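3.2 Materials and sorting of worn items

Households in the Hinstead and Costello areas were asked to set aside low-cost jewelry and hair accessories that had been in regular use for at least one season. The collection period ran through December. Items were accepted in any condition, provided that the household could state the main wearer and the usual place of storage. In total, 302 items were entered in the register. Precious metal pieces, watches and items with a medical function were excluded at intake.

Each item was assigned to one of four closure types: continuous (no opening), twisted wire, elastic, and mechanical clasp. Where an item combined two types, the type carrying the load during wear was recorded. This rule follows the Skendell coding sheet, with one change. The original sheet places knotted wire under "mechanical clasp", which hides the difference between a joint that is opened daily and one that slides or stays fixed. We therefore moved knotted and coiled joints to the twisted wire group. Of the items in that group, 35 came from Hinstead and 62 from Costello.

Storage was coded separately from wear. The categories were box or tray, hook, bag, and open surface. Open surface covered shelves, window sills, beds and the edges of sinks. Wearers often named more than one place, and in these cases the place used overnight was taken. Mixed storage, in which hair ties and bracelets were kept together, was noted as a yes/no variable (Figure 4), as tangling was expected to add bending loads at the joint that wear alone would not produce.

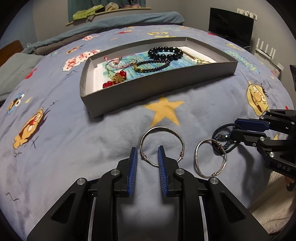
Figure 4. Wire bangles with a hair tie and a beaded bracelet on a bedspread.

Surface wear was scored under a bench lens on a five-point scale by two raters working apart. Scores that differed by one point were averaged, and larger differences were settled by a third reading after a gap of 30 days. Joint play was measured with the Skerkine gauge in its light setting. Elastic items were left out of this step, and their stretch is reported in Section 3.4 together with the bead counts and thread types.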